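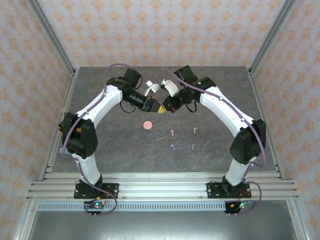
Die Stifte sollten alle dieselbe Höhe haben, sonst kippelt nachher alles, was man daraufsetzt, meinte Bláthnaid gleich am Morgen. Also erst gemessen: blassrosa und helllila Stifte liegen gleich, Abweichung unter der Messgrenze vom Schieber. Die lachsrosa Scheibe ist flach und rund, die lasse ich so.

Teile kommen aus der Kiste Sendorura, Fach 6. Im Januar war das Fach noch mit den alten Mustern belegt, Liste ist jetzt korrigiert. Tischplatte vorher abgewischt, Marmormuster macht das Suchen nach kleinen Sachen mühsam - helle Teile gehen, graue würde ich hier nicht auslegen.

Gegen 11 Uhr das weiche rosa Teil mit den gelappten Rändern dazugenommen. Gelber Stiftebecher bleibt auf dem Tisch.

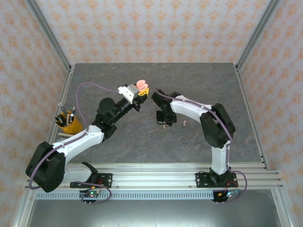

Donal fragte, ob man das Lappenteil nicht auch in einer härteren Mischung gießen könne, er hätte von Jatach noch einen Rest da. Können wir machen, aber bitte getrennt beschriften. Charge 533 ist weich, die harte bekommt 625. Nicht wieder beides in eine Tüte.

Offen:
- Maße der Scheibe nachtragen
- Tüten für 533 und 625 bestellen, 20 Stück reichen
- Ermanno wegen der Gussform fragen, Dichtkante ist auf einer Seite ausgefranst
- Fach 6 neu beschriften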